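Sistura Simulation Bench: Set-Up Guide
Section 4. Safe practice in the simulated cell

Welcome to the part of the guide we most enjoyed writing! The simulated cell is where you get to try out a pick before any real hardware moves, and the habits you build on it carry straight over to the floor. Mervyn Lockwood and Yvonne Yeoman put these rules together after a long August of running the Bunting task set, and we've kept their order.

4.1 Before you load a task

1. Open the cell file and check the revision line. The rules in this section apply to revision 02/05/2018 and later.

2. Read the task card all the way through. It names the parts, the target, and the approach the arm should use.

3. Set the speed limit to 73 mm/s for a first run. You can raise it later, up to 300 mm/s, once the task has passed review.

4. Turn on contact logging. Contact logging is off by default in a new profile.

Note: If you came over from Grallen, your old speed settings do not carry across. Type them in again.

4.2 Approaching a part

5. Bring the gripper in high, well clear of everything on the table, and stop over the part.

6. Come down in a straight line with the fingers pointing at the tabletop. A straight descent is so much easier to check, and your reviewer will thank you for it.
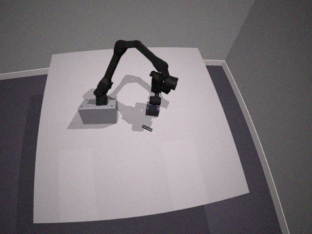 7. Pause before closing the fingers. Look at the cell from at least two views, and make one of them low enough to show what is going on behind the part.

8. Compare the part under the gripper with the part on the task card. Small parts close to a big one are easy to pick up by mistake or push out of place.

CAUTION: Never switch off collision checking to get past a warning. A warning in simulation is a real finding. Write it down, back the arm out the way it came, and plan the approach again.

4.3 Working close to a second part

This is where the practice really pays off. Two parts side by side leave very little room for the fingers, and we'd love for you to run these steps several times until they feel natural.

9. Choose a finger direction that keeps both fingers off the part you are not picking.

10. Drop the speed to the first-run limit again, even if the task has already passed review.

11. Turn the wrist before you come down. Turning it at table height sweeps the fingers sideways through whatever is next to them.

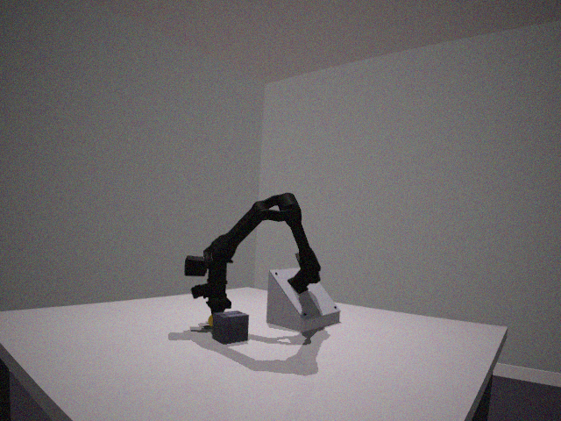

12. Check the contact log for any touch you did not plan. A light brush against the neighboring part still counts and must be entered on the run sheet.

13. Lift straight up until the gripper is clear of both parts, then move across.

Note: Views from the far side of the cube are worth saving with your run. Tracey Whitlock's review team will ask for them whenever a part is hidden in the main view.

4.4 Review and release

14. Save the run, the log, and your views in one folder. Use the task number as the folder name (task 267, for instance, goes in a folder called 267).

15. Ask someone who did not build the task to play it back. They should have the task card in front of them, and they should be free to stop the playback and ask questions.

16. Run the task 11 times with no unplanned contact before asking for release to Flerkero hardware. If a run fails, fix the cause and start the count over.

CAUTION: A simulation release does not replace the risk assessment for the real cell. Guarding, emergency stops, and safe distances are checked separately, on site. See Section 7.

Send release requests to Darren Inskip with the run sheet attached.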